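Draft 2, 2021-11-07. Still need to fix the reference list.

## What we were trying to find out

Whether people in Dodport would use a repair table at the library if it ran on weeknights instead of Saturday mornings. The Saturday one closed in February. Low numbers, apparently, but we couldn't find any records of what the numbers were.

## Method

Paper survey, one page, both sides. 200 handed out at the Lutorlow shops and outside the library. Online version as well, posted to the neighbourhood group. Total responses after we took out the blanks: 572. Way more online than on paper, so the sample leans toward people who are already in the group. Should of asked for age brackets and didn't. That's a limitation.

We also ran 2 trial evenings in the library's back room. Sign in at the door, write down what you brought, tick a box on the way out if it got fixed.

## Results

Weeknights won easily. Tuesday and Thursday close together, everything else well behind. Most common reason for not coming on a Saturday was kids' sport, then work. A fair few people wrote that they didn't know it existed, which wasn't even an option on the form, they just wrote it in the margin.

Items people said they'd bring: lamps, toasters, toys, zips, chairs with a wobbly leg. Toys came up more than we expected. Small plastic parts are hard to glue and hard to match for colour, and the parts go missing before anyone gets to the table.

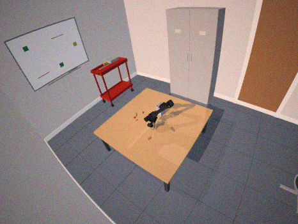 One respondent from Jasura Street said the day of the week was beside the point, she'd stopped going on Saturdays becuase you could wait an hour and then be told to come back with a part, and would it kill them to put a list up of what they can and can't fix. Fair. Several others said much the same in the comments box, less politely.

We hadn't asked about waiting at all. Added it for the second trial evening: the wait was the main complaint there too, ahead of parking.

## Trial evenings

First one was slow to start, then a rush after dinner. Ran over time. Second one we used numbered tickets borrowed from the Selvanayagam bakery and it went a lot smoother. Nearly half the items got the "fixed" tick across both nights. Electrical stuff mostly didn't, nobody on the night was allowed to open anything with a mains plug. Zips did best.

## Problems

- Sign-in sheet from the first night got coffee on it, a few rows unreadable, left out
- "Fixed" is whatever the owner thought was fixed. No follow up
- Online survey let people answer twice

## Recommendations

Run it Tuesday or Thursday, tickets at the door. Put a can / can't fix list on the library noticeboard and in the group. Ask about mains items before people carry them all the way in. Do a proper follow up call a fortnight later.

Appendix A is the survey form, Appendix B the comments, typed up as written.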